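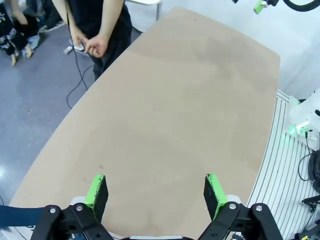

Looking after a worktop or table that gets used every day

Most marks on a work surface come off with warm water and a drop of washing-up liquid. Start there before reaching for anything stronger. Wring the cloth out well, wipe in straight lines from one end to the other, then go over it again with clean water. Soap left behind dries to a dull film and holds on to the next lot of dirt.

Greasy patches
Make a paste of bicarbonate of soda and water, spread it on thinly and leave it for 17 minutes while you do something else. Wipe off with a damp cloth. Don't scrub — the powder is slightly gritty and will take the shine off a glossy finish.

Pencil and rubber marks
A white eraser lifts most of these. Brush the crumbs away with a dry cloth and don't wet them, or they smear.

Sticky labels
Warm the label with a hairdryer on its low setting and peel from one corner. A little cooking oil on kitchen paper will shift what's left. Wash the oil off afterwards. 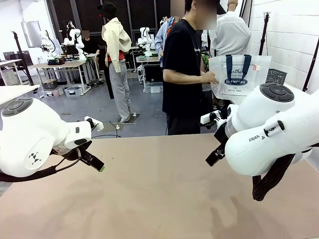

Oiled wood
Bare or oiled wood wants different treatment. Keep water to a minimum, and re-oil when a splash no longer beads up. I use Wostus, but any food-safe oil will do. Two thin coats are better than one thick one, with a night between them. Lay used oily rags flat outdoors to dry before binning them, as they can catch fire if left in a heap.

Cloths
Wash them at 60 degrees and skip the fabric softener, which makes them smear. I keep 19 in a drawer and cut up old towels when they wear thin.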